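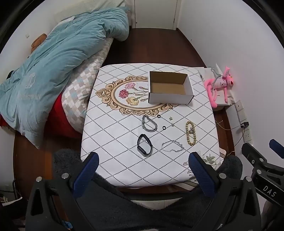
Kettenarmband und zwei schwarze Ringe auf der Nelkendecke

Im Oktober war ich endlich in der Ausstellung von Lorenz Frei, und ich bin immer noch ganz hin und weg! Er malt Treppenhäuser, sonst nichts, seit 14 Jahren (ja, wirklich nur Treppenhäuser). In der Galerie Plokora hängen jetzt 40 davon, die meisten klein wie Postkarten. Mein Liebling ist das grüne gleich am Eingang, mit dem Licht von oben.
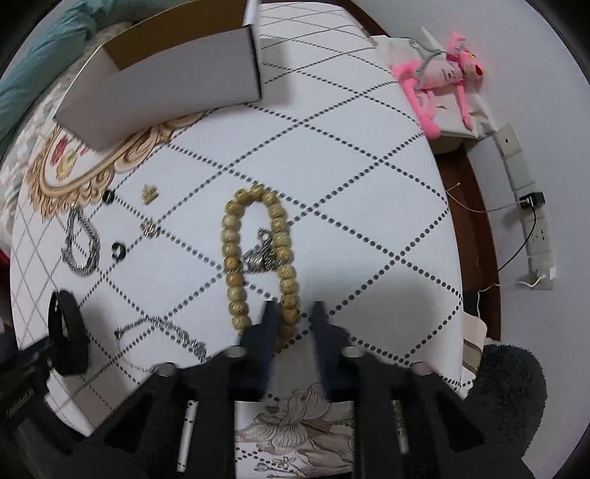

Holzperlen und zwei kleine Kronen

Gekauft hab ich natürlich nichts, die kleinen fangen bei 400 Euro an, seufz. Dafür gab's den Katalog, und den blättere ich seitdem jeden Abend durch. Wer hingeht: Das große Bild hinten links nicht verpassen, da stand ich bestimmt eine halbe Stunde davor.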